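4.2 Reporting rules for simulated grasps

Most disputes in the Karam task set were over what "grasped" meant, a word each of us had assumed the others understood. The rule we settled on asks for two rendered views, one at the gripper and one showing the arm with the counter, before any trial is scored. Figure 3 gives both for a bottle task.
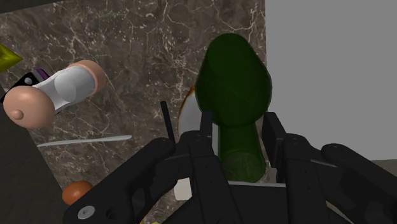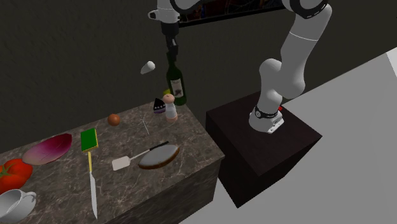 Figure 3. Bottle task in simulation: gripper view (first) and side view (second).

Fares Chidiac
Simulation lead, Rutness project

The rule has three clauses. Contact alone earns nothing. A tilted object is logged as tilted, however upright the author's intentions. Clutter stays on the worktop, as a cleared surface flatters everyone.

We rescored 500 archived trials this way. Of these, 118 changed category, and only a few in the direction their owners had hoped. Items that hover above the surface must be listed as rendering or physics faults; the second view in Figure 3 has a small white one near the wall, and the draft rule had no column for it. It has one now.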